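Casa > Dicas > Quarto arrumado

As máquinas já arrumam o quarto?

Ainda não, minha gente, mas vão chegando perto — e enquanto isso a gente ajuda, deixando tudo mais fácil para elas e para nós!

1. Comece pelo lixo
Copo de papel e caixinhas vão direto para um cesto de boca larga, que perdoa a pontaria de qualquer garra. 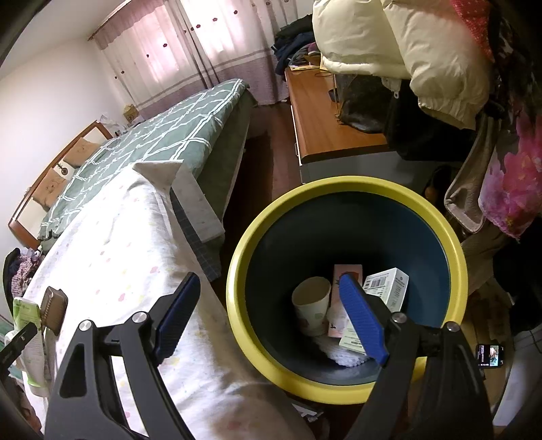
2. Roupa, só depois
Pano mole ainda confunde o braço do Troltum: 20 minutos para dobrar 3 camisetas (eu dobro cantando).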